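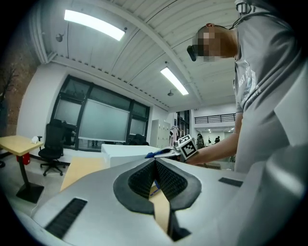
Inhalt Kapitel 3 Kapitel 4 Glossar Register Zurück Weiter

4 Lagerhaltung und Bestellmenge

4.1 Warum Betriebe Vorräte halten

Ein Betrieb, der jede Ware erst dann beschafft, wenn ein Kunde sie verlangt, braucht kein Lager. In der Praxis kommt das selten vor. Lieferanten benötigen Zeit, Transporte verspäten sich, und die Nachfrage schwankt von Woche zu Woche. Vorräte überbrücken den Abstand zwischen dem Zeitpunkt der Beschaffung und dem Zeitpunkt des Verbrauchs.

Vorräte binden allerdings Kapital. Was im Regal liegt, ist bezahlt, aber noch nicht verkauft. Hinzu kommen Raumkosten, Versicherung, Schwund und das Risiko, dass die Ware veraltet. Die Lagerwirtschaft sucht deshalb einen Bestand, bei dem die Lieferfähigkeit gesichert ist und die Kosten vertretbar bleiben.

Das Beispiel, das uns durch dieses Kapitel begleitet, ist der Großhandel Salminen. Das Unternehmen wurde 1942 gegründet und beliefert Eisenwarengeschäfte mit Beschlägen und Schrauben. Den Einkauf leitet Helmi Rautiainen, für das Lager ist Aarne Pesonen zuständig. Einer der wichtigsten Lieferanten ist die Firma Arkora, deren Lieferzeit 3 Wochen beträgt.

4.2 Grundbegriffe

Der Mindestbestand, auch eiserner Bestand genannt, ist die Menge, die im normalen Ablauf nicht angegriffen werden soll. Er dient als Reserve für Störungen. Der Meldebestand ist die Menge, bei deren Erreichen eine neue Bestellung ausgelöst wird. Er muss so hoch sein, dass der Vorrat während der Lieferzeit nicht unter den Mindestbestand sinkt. Der Höchstbestand gibt an, wie viel Ware im Lager überhaupt vorhanden sein darf – meist begrenzt durch den Platz, manchmal durch das verfügbare Kapital.

Für den Meldebestand gilt:

Meldebestand = Verbrauch je Woche × Lieferzeit in Wochen + Mindestbestand

Salminen verkauft von einem bestimmten Türband 52 Packungen je Woche. Der Mindestbestand ist auf 100 Packungen festgelegt. Daraus ergibt sich:

52 × 3 + 100 = 256 Packungen

Sinkt der Bestand auf 256 Packungen, muss der Einkauf bestellen. Bei gleichmäßigem Absatz trifft die Lieferung in dem Moment ein, in dem der Mindestbestand erreicht ist.

Die Rechnung setzt voraus, dass Verbrauch und Lieferzeit konstant sind. Im November, wenn viele Kunden ihre eigenen Lager vor dem Jahreswechsel abbauen, trifft das bei Salminen nicht zu. Wie man mit solchen Schwankungen umgeht, behandelt Abschnitt 4.4.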